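Journal > Writing diary > May

Print this page | E-mail this to a friend

Up at six to get two hours in before work. The novel stands at 293 pages and I have stopped pretending it will be shorter. I cut the ferry chapter down again, then put one paragraph back because the later scene in Hokeck makes no sense without it.

The post brought the proof copy of the anthology from Raptis. My story is ninth, after a long one about a lighthouse. They have spelled my name correctly this time. There is a missing line on the second page, where the aunt answers the telephone, so she now seems to be talking to the dog. I wrote to Makis Papadakis, who is editing, and he replied within the hour to say he would fix it before it goes to the printer in Latport. He also asked for a shorter biography. Mine was 22 words over.

The contest entries are piling up. More than 1168 came in for Brerau this year and I am one of the first readers, so I have a box of them under the desk. I read seven after lunch. Two were good. One of those was very good until the last page, where everybody was forgiven at once – I have put it in the maybe pile and will read it again when I am less tired. 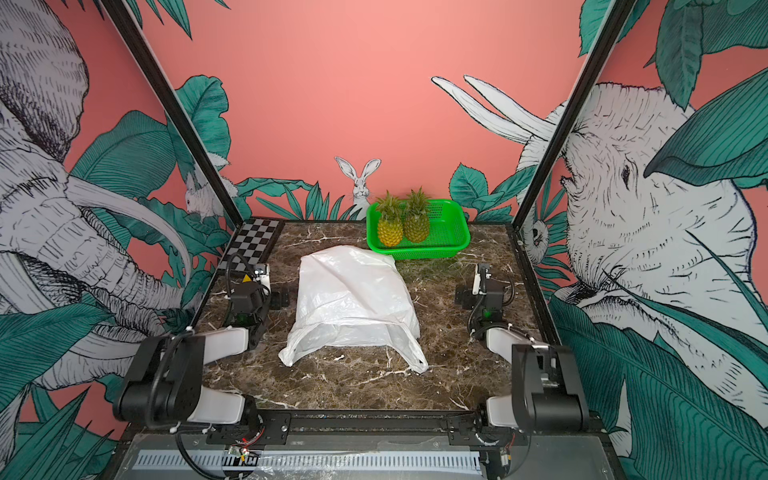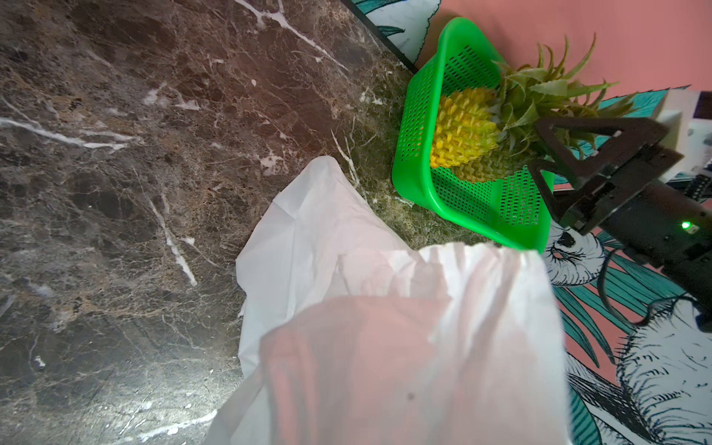
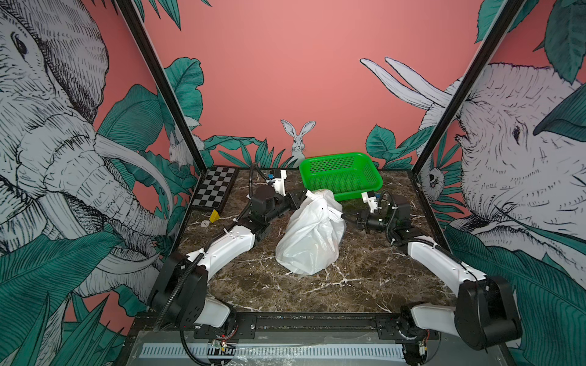
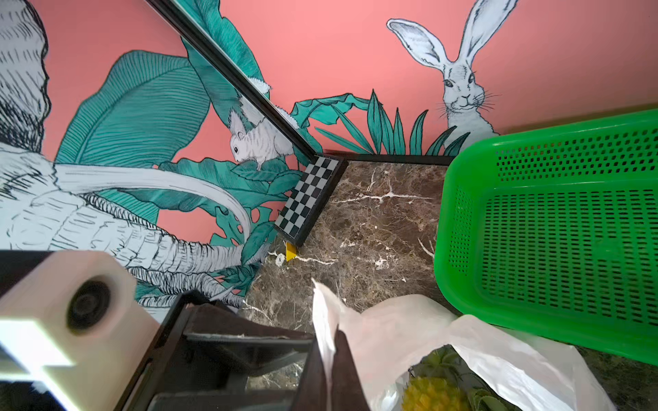
Evening

Went to the writing group at seven. Only five of us, so there was time for everyone to read. I read the opening of the Hokeck chapter. They liked the landlady and did not like the letter. Three people said the letter was too long, and the fourth said she had skipped ahead to see who signed it. I argued for a while and then wrote "cut letter" in the margin.

We talked about whether to pay for a stall at the book fair in Latport. The table costs more than we made from the last pamphlet, and there are still copies of that in my hall cupboard. I said I would go halves if someone else did the driving. It was left there.

Walked home by the canal. Worked on the biography and got it down by taking out the prize from school and the sentence about where I live. It reads a bit bare, but it fits. Sent it to Makis at half past ten.

Tomorrow: the letter, four more entries, and ring the library about the reading. I also need a new ribbon for the printer label machine – the box numbers have gone so faint that I opened the wrong one twice.

Print this page | E-mail this to a friend

This site uses cookies. By continuing to read you agree to their use.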